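Teleop notebook, Ukgate bench, living-room set
5 February 2023

Sunday session, short crew. Aim for the day was the cushion task on the sofa: pick the cushion up from the far end, bring it to the middle of the seat, set it down flat, hands back to the start pose. All by remote control from the Isley station, no hand-guiding today. I drove for the first half and logged for the second.

Startup as per the sheet. Left glove needed two calibrations before the finger spread came out even. The first one had the index reading half closed with my hand flat on the desk. I've seen that when the glove has been stored folded, so please hang them up at the end of the day. Right glove was fine first go.

Latency at the station was 126 ms on the first check and much the same after lunch. You notice it on the reach but it doesn't hurt the grasp if you slow down for the last bit. Anyone coming over from the Tremavlow rig will find this one feels heavier, and you should give yourself a few dry reaches before recording.

Start pose: both hands low and open, fingers loose, thumbs pointing in toward each other. Left over the front edge of the sofa, right out over the carpet. We went back and forth on whether to start with both hands over the seat. I've left it as is. With the right hand out over the floor there's room to swing the body toward the sofa without clipping the armrest, and the head camera gets a clear look at the cushion before anything moves.
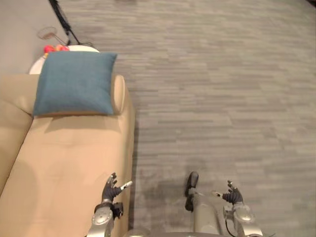 Recorded 14 demonstrations before the break. Kept 11. The three I threw out:

Run 4, I closed the left hand too early and pushed the cushion further back toward the armrest. Recovered it, but the recovery was ugly and I don't want it learned.
Run 9, glove dropout on the right for about a second. The hand froze open, then jumped.
Run 12, operator error, I started moving before the recorder was on.

On whether to keep recoveries in general: the clean ones, yes. If the hand misses, backs off and comes in again at the same speed, that's useful. If the operator is flailing, bin it and write down why. Please put the reason in the notes column and don't just delete the file. We lost a fair bit of the July set that way and had no idea afterwards what had gone wrong.

Grasp notes. The pinch from the top edge works, but the cushion swings on the way over and comes down on a corner. Two hands, one each side with the palms facing in, is slower and much steadier. The trouble is getting the left hand in behind without rubbing along the backrest. Going in high and dropping down worked better than sliding in from the front. I'd like all of the next batch done this way so the set isn't half one style and half the other.

The torso lean is the other thing. Reaching the far end with straight arms puts the elbows near their limit and the fingers lose their fine control. Lean first, then reach. I wrote this on the whiteboard as well.

Afternoon. Changed operators, same task, same start pose. Average run was longer to begin with and came down after the first few. Lost one run to the Moser controller faulting on the left wrist. The log says overcurrent, error 711. Cleared it with a restart and it didn't come back, but the wrist housing felt warm to the touch. I've put it on the maintenance list. If it trips again, stop for the day and leave it powered down.

Side note on the fruit and the side table: they stay where they are for this batch. The table position is marked on the floor with tape and the fruit goes back on the same side of the top between sessions. For the next batch we start moving things, one item at a time, and each change gets its own folder.

Data: everything is on the shared drive under batch 1729, raw and trimmed. I've trimmed only the dead time at the front. The end of each run is left long on purpose so we have the return to start pose.

To do:
Order spare cable ties for the right forearm, the run there is still loose.
Check glove firmware on both units.
Redo the head camera calibration before the next batch.
Write up the lean-then-reach bit properly for the operator guide.
Ask Isley about the dropout on run 9, log is saved next to the recording.

Shut down and gloves hung up. Left wrist to be looked at before anyone runs it again.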